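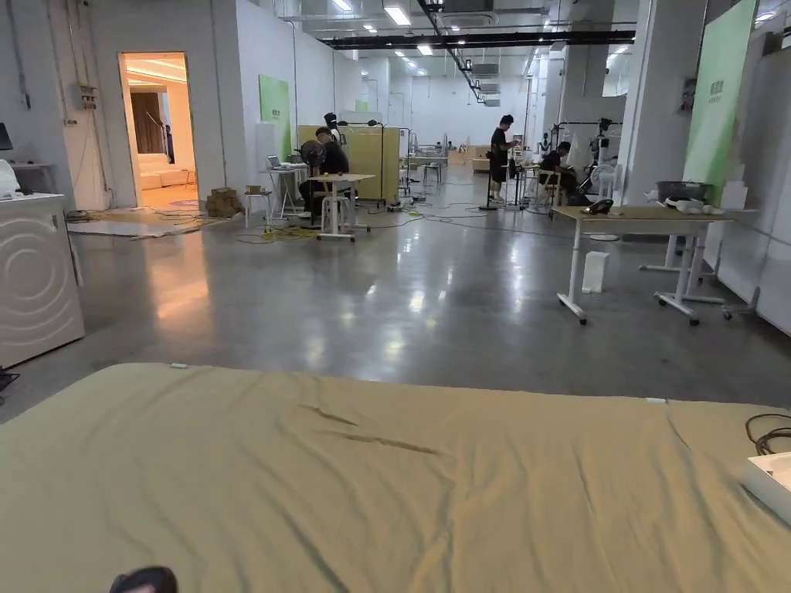 4. Setting up the folding area

Read this before the first cloth comes out of the bag. Takes a few minutes, saves a lot of refolding. Section 5 (storage and labels) assumes you've done all of it.

What you need
- the big green surface, laid out flat
- the tabs for its edge
- cloths, one bag at a time
- a dry hand towel
- a shelf or side table for finished piles

4.1 Laying out

1. Sweep the floor first. Polished concrete shows nothing until you kneel on it. Grit goes straight through to the cloths.

2. Lay the green surface with the long side facing the room. Leave a walking strip on the far side, wide enough for one person with a full bag.

3. Smooth from the middle outwards with flat hands. The long diagonal creases are from storage and don't all come out. Leave them. What you do want gone is any ridge that stands up, as a ridge under the cloth gives you a crooked fold line every time.

4. Fix the tabs along the far edge. One well to the left, one further right. Press down firmly, then tug the corner. If it slides, wipe the floor and try again.

Caution: cables on the floor. Know where they run before you start walking about with your arms full. Never lay the green surface over a cable, and don't kneel on one.

Caution: shoes off. Socks slip on polished concrete so go steady.

Note: boxes and anything hard should sit at the side, not in the middle. Even there, check you can open a cloth out fully before a corner catches.

4.2 First cloth

Start with a blue one. Blue shows up well against the green and you can see your edges. The green Varkura cloths are a pain on this background, leave them till you've got the hang of it.

1. Shake the cloth out away from the surface. Lint settles everywhere otherwise.

2. Lay it along the near edge, long side towards you. Line it up with the edge of the green, not with the creases.

3. Hold both near corners. Keep the cloth straight between them but not stretched. Pulled tight it springs back as soon as you let go and you're back to step 2.

4. Look along the cloth for any part that has bunched up. A lifted corner or a little peak of fabric is the usual thing, generaly nearer one end than the other.

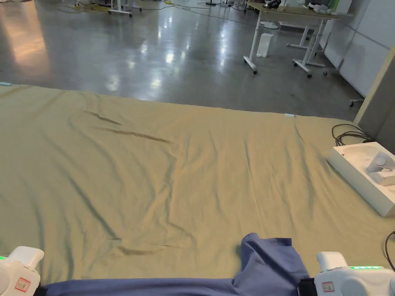

Don't slap it flat. Let a bit of slack back in, ease the raised part down towards the nearest corner, then smooth. Pressing straight on top just makes a hard crease, and that one stays till the next wash.

5. Bring the near edge up to meet the far edge. Corners first, middle after.

6. Smooth once, left to right. Once is enough.

7. Fold the left side over to the right. Check the corners match. Out by a finger's width, fine. More than that, open it up and go again from 5.

8. Carry it to the pile with both hands underneath. Fold side facing out.

Note: Madhu Malhotra does step 7 before step 5 and her piles are neater than mine. Either order works, just dont mix them in one pile.

4.3 Piles

12 to a pile, no more. Taller ones lean. Same colour together, Guditz cloths seperate because they come up slightly wider and spoil the edge.

4.4 If it goes wrong

Green surface creeps towards you: far tabs have come off. Refix, see 4.1 step 4.

Cloth twists when folded: you picked up opposite corners. Lay it out again.

Fold line runs at an angle: ridge underneath. Lift the cloth off, smooth the green, start over.

Cloth feels damp: stop, hang it up. A damp one in the pile makes its neighbours smell by August, by morning in a warm week.

Anything else, ask Poul Eyvindsson.

Last changed April 18, 2024. Steps 5 and 6 swapped over.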